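Last updated: February, 4:15 p.m.

Proposed change to the overnight reservation rules, Grastus Trail

northgate_steward

Members are asked to consider the following proposal before the spring schedule is issued. At present, all tent sites along the Grastus Trail are reserved through Fudance, and a reservation is valid only for the named site on the named night. The proposal would allow a party holding a reservation at either Prinent Shelter or the Thân Meadow sites to use the other one on the same night if weather makes the planned site unsafe or out of reach.

The reason for the proposal will be familiar to those who walked the route last season. The warm spell in early spring brought a large number of early bookings, and the long period of wind and rain that followed meant that many of those parties could not keep to their plans. The office recorded 747 overnight reservations for the season. A good share of the letters received afterward concerned parties who stopped short of Prinent in poor weather and were then told they had camped without a valid reservation. 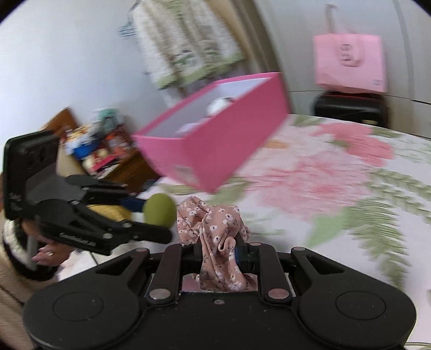
Under the present rules the office has no discretion in such cases. The proposal would give it that discretion, provided the party signs the register at the site it uses and reports the change to the office after leaving the trail. Comments are invited in this thread. They will be read before any wording is settled.

switchback_51

I support the proposal and would go further. The full trail is 51 miles, and the section between Thân Meadow and Prinent is the most exposed part of it. The shelter stands at 1,324 feet, which does not sound like much to visitors from the western states, but the ridge has no tree cover and the wind there is often a good deal stronger than the valley forecast suggests. A party that turns back on that section has made a sound decision and should not receive a warning letter for it.

I would ask that the wording also cover parties who are delayed by high water at the Thân crossing. As drafted, "weather" could be read to mean only the conditions at the time of walking. The crossing can be impassable on a clear afternoon if it rained the night before.

fernbrook

I must respectfully disagree with both posts above. The meadow sites were reduced two seasons ago so that the ground could recover, and the recovery has been slow. If every party bound for Prinent is permitted to stop at the meadow whenever the forecast is doubtful, the meadow will be overfull on exactly the nights when the soil is wettest and most easily damaged.

The rule as it stands is strict, but it is clear. Walkers know where they are expected to be, and the ranger knows where to look for them. I would be sorry to see that given up.

northgate_steward

The concern about the meadow is noted and will be taken into account. One option under discussion is to limit parties who change plans to the gravel area on the upper side, away from the recovering ground. This area is less comfortable and has no view, and the office does not expect it to attract anyone who has another choice.

On the question asked by switchback_51, the intention was to include high water. The draft will be amended to say "weather or stream conditions."

lowland_walker

May I ask how the change would be reported? There is no telephone signal on the ridge or at either site. Fudance does not accept changes after noon on the day of arrival, and a party caught by weather would in most cases be caught later than that. If the paper register is to serve as the official record, the register boxes will need to be in better order than they were in the fall. The book at Prinent was full when I passed through, and people had begun writing on the inside of the cover.

fernbrook

The register at the meadow was in a similar state. I would add that entries are frequently unreadable. A rule that depends on the register is a rule that cannot be enforced.

switchback_51

I do not think that enforcement should be the main test. The purpose of the register is safety. If a party is late, the search begins with the last readable entry, and it makes little difference to the search whether that party held a reservation for the site in question. I would sooner have an honest entry from a party at the wrong site than no entry at all, and last season I believe we had several of the latter - walkers who stopped early and did not sign the book for fear of a letter.

The gravel area seems to me a fair compromise. I have stayed there in heavy rain and it drained well. My one request is that the path to it be marked, as it is easily missed after dark from the south side.
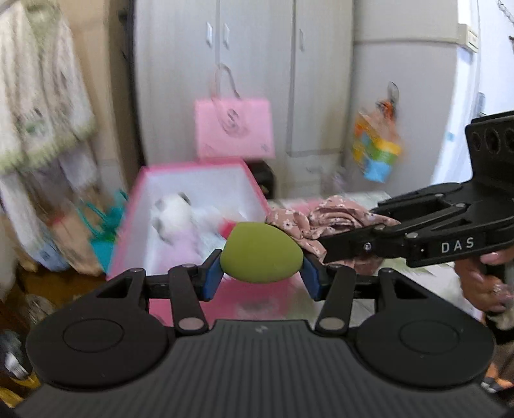

tarn_and_tor

The gravel area drains well at the top end only. The lower end floods, and the fire ring there should be taken out before anyone is directed to it. I am otherwise in favor of the proposal, with the condition that it be tried for a single season and then reviewed. I would also like the review to include the early bookings problem, which has not been discussed here. When a warm week in spring leads people to reserve the whole summer, those who book later are left with the nights nobody wanted, and many of the reserved places then stand empty.

lowland_walker

I would support a trial on those terms. A small cancellation credit might encourage people to release the nights they do not intend to use.

fernbrook

I remain opposed to the general principle but would accept a trial of one season, provided that the lower meadow is roped off throughout and that the condition of the ground is reported to members at the end of it. If the ground is worse, the old rule should return without further debate.

northgate_steward

Thank you to all who have replied. The revised draft will include stream conditions, the upper gravel area as the only permitted alternate site at the meadow, and a term of one season. New register books have been ordered for both sites. Removal of the lower fire ring has been added to the spring work list, as has the marking of the path from the south.

The matter of cancellation credits falls under the agreement with Fudance and cannot be settled in this thread. It will be raised when that agreement is next renewed. The thread will stay open for comments on the wording until the end of the month.

switchback_51

Will the revised draft be posted here or sent by mail? Some of us who walk the southern section do not receive the newsletter.

northgate_steward

It will be posted here first, and mailed with the spring schedule.

Recent topics
Thân crossing: water levels and alternate routes
Stove use at Prinent Shelter in dry conditions
Spring work list, southern section
Fudance account transfers between family members
Lost and found, Grastus north trailhead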